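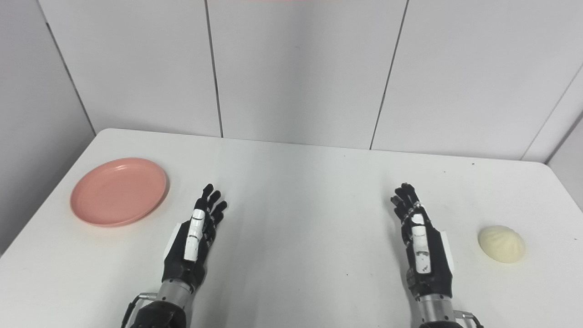

Pitdale School Meals Pilot
Progress report, second reporting period
Prepared by Ilse Timmermans for the Aubert grant office

1. Status

The pilot remains within scope and within budget. Meal service started in both participating schools in February as planned. Two of the five deliverables in the grant agreement are complete: the kitchen survey and the revised four-week menu. The ordering system is in use at one school and in setup at the other. The staff training module and the final cost model have not been started and are not due in this period.

2. Kitchen and supply

The Coltness kitchen was handed over after the electrical upgrade passed inspection. The second combination oven was delivered with the wrong voltage rating and had to be exchanged. The supplier covered the return freight. Production ran on a single oven in the meantime, and hot items were limited to one per day until the replacement was connected.

Steamed and baked items are now portioned by weight at the prep stage instead of by eye on the line. Gerrit Dijkstra revised the portion tables for the lower grades after the first plate-waste readings showed that the starch component was too large for that group. The protein component was left unchanged. The new tables have been in use at both schools since the menu cycle restarted.

Baltton continues as the dry goods supplier under the existing terms. Fresh produce is bought locally under a separate contract that expires at the end of the school year. Marwan Kassab has begun drafting the renewal. The main open point is the delivery window: the current one overlaps with student drop-off, and the driver has to wait at the gate until the lane clears. 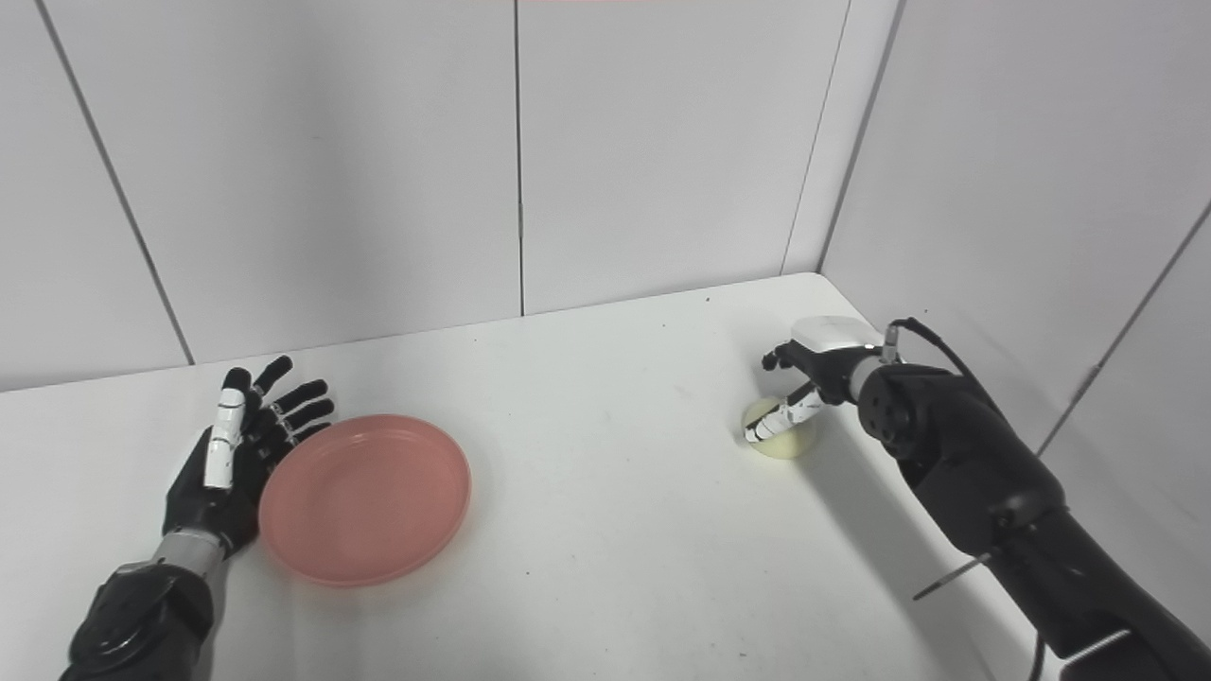
3. Participation and waste

Participation is recorded at the register and reconciled against the kitchen count at the end of each service. The two sources agreed on most days. Where they differed, the cause was usually a class returning late from a field trip and being served after the register had closed. A late-service sheet has been added for this case.

Plate waste is weighed by component. Vegetable waste is still the largest share and did not change noticeably after the menu revision. Soup waste dropped once the serving temperature was corrected at the hot well. The readings cover a short period – no trend should be drawn from them yet.

4. Budget

Equipment spending is complete except for shelving in the dry store. Labor is slightly under plan due to a vacant assistant position, which Gijs Van Acker is filling. Food cost per meal is above plan because of dairy prices. We propose to absorb the difference from the labor line and ask for written approval of that transfer.

5. Issues and next steps

The dishwasher at the second school does not reach final rinse temperature when the building's hot water demand is high. A booster heater has been quoted. Until it is fitted, trays are run through a second cycle, which adds to closing time.

Allergen labels are printed from the ordering system at Coltness and written by hand at the other school. Stavros Krasniqi will move the second school to printed labels when its system setup is finished. The setup depends on a network outlet in the kitchen office – requested from the district, no date given.

Work planned for the next period:
Renew the produce contract with an earlier delivery window
Install the booster heater
Complete ordering system setup at the second school
Begin outline of the staff training module

Supporting invoices and the component waste sheets are filed with the grant office under the same reference as the first report.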